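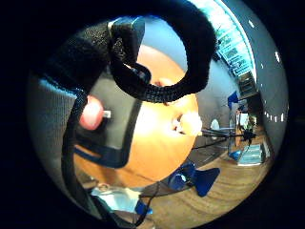 Wearing the band for a pinch grasp on something small and white.

Careers > Software > Perception and Motion

Software Engineer, Hand Tracking and Motion Planning
Skakel, Brollton (on site at least three days a week)

We write software that lets robot hands learn from human ones. A person puts on a sensor band, picks something up, puts it down, turns it over, hands it to someone else, and our code tries to work out what the fingers were doing and how a robot hand with a very different shape could do the same job. We love this problem. It's full of small puzzles that look easy until you try them, and we would like one more person to puzzle over them with us.

Skakel is a small company. The software group is seven people, with a mechanical group across the hall who will happily tell you when your planner has asked for something a motor can't do. You'd be joining the software side, in the part of the code that sits between raw sensor readings and a moving robot.

What we're working on

Most of our code lives in two places. Clamano is our recording and replay tool. It takes in the streams from the band and the cameras, lines them up in time, and lets you scrub through a session and see where things went wrong. Halász is the motion side: it takes a tracked human hand and produces a path for a robot hand and the arm behind it, with limits on speed, force and reach. The planner runs at 50 Hz on the robot, and we guard that rate jealously.

Clamano is in good shape and people like using it. Halász is younger and rougher. It handles big, friendly grasps well (mugs, boxes, handles) and gets nervous with pinches, where the fingertips cover most of the object and the cameras see very little of it. Our test library holds 1,539 recorded grasps, nearly 1,000 of them pinches of one kind or another, and that is where we want your help first.

What you would do

Your first big job would be fingertip contact. Right now we guess the moment of contact from finger speed alone, and the guess is often late. We think the band signals and the camera view can be combined into something much better, and there's a half-finished branch that shows promise. You'd be free to finish it or throw it out and start over.

After that, there's plenty to choose from:

- Tracking fingers through partial cover, when a strap, a sleeve or the object itself hides a joint
- Correcting very wide lenses, where a hand close to the camera looks huge and everything behind it bends
- Cleaning up how Halász recovers when a path fails halfway through
- Time alignment in Clamano, including clocks that drift over a long session
- Making the replay viewer start faster (everyone asks for this, and whoever fixes it gets a cake of their choice)

You'd also record sessions yourself. All of us do. You learn a lot about a tracking error when it was your own thumb that caused it, and it's a nice break from the keyboard – bring sleeves that push up easily.

What we're looking for

You should be comfortable writing C++ or Rust that has to finish on time, and Python for everything around it. You should know your way around rotations and coordinate frames, or at least have been burned by them often enough to be careful. We'd like you to have worked on at least one of these before: pose estimation, sensor fusion, motion planning or camera calibration. It doesn't have to have been at a company. A thesis, a club robot or a serious project at home all count, as long as you can show us the code and talk about the choices in it.

Please have some patience with real data. Cables move, bands slip, somebody leans into view. A good part of the work is looking at a plot that makes no sense and staying curious about it until it does.

Nice to have, but please apply without them: experience with fisheye camera models, some small-scale machine learning, any work with wearable sensors, or a habit of writing documentation that other people read.

A degree is fine. No degree is also fine.

How we work

We plan in two-week stretches and review each other's code every day. Every change to the planner is replayed against the full grasp library overnight, and the results are waiting by 8:30 a.m. There's a short stand-up at 10, and after that the calendar is mostly yours. We keep afternoons free of meetings as far as we can.

Robot time is shared with the mechanical group and booked on a sheet. You'll get a regular slot, and if you need more for a week because something exciting is happening, ask. People swap all the time.

We write up our failures as well as our results, in a plain running log that goes back to the start of the company. Entry 53 is the one everybody reads in their first week. It concerns a sign error, and it's very long.

Pay and practical things

The role is full time and permanent. We'll tell you the pay range in our first reply, before any interview. You get health coverage, five weeks of vacation, and a yearly budget for books, courses or a conference. We can help with moving costs to Brollton, and there's covered bike parking behind the building. Part time at four days a week is possible, so tell us if you'd like that.

How to apply

Send a resume and a page or so about a piece of software you wrote that had to deal with the physical world. Tell us what it did, what surprised you, and what you'd change. Links to code are very welcome. Please skip the formal cover letter.

Agnes Moffat leads the software group and reads every application herself. If we think there's a match, she'll set up a forty-minute call. The next step is a paid half day with us, working through a real recording in Clamano with someone from the team. There are no whiteboard puzzles. You'll have our answer within a week of the visit.

We'd like someone to start in March, though we can wait for the right person if you have notice to work out. Questions before applying are fine too – write to Agnes through the contact form and mention the job title.

More from Skakel
Test Engineer, Robot Hands
Summer Internship: Replay Viewer and Tooling
Call for Participants: Recording Everyday Grasps in Brollton
Release Notes: Clamano Session Import
How Halász Picks a Grasp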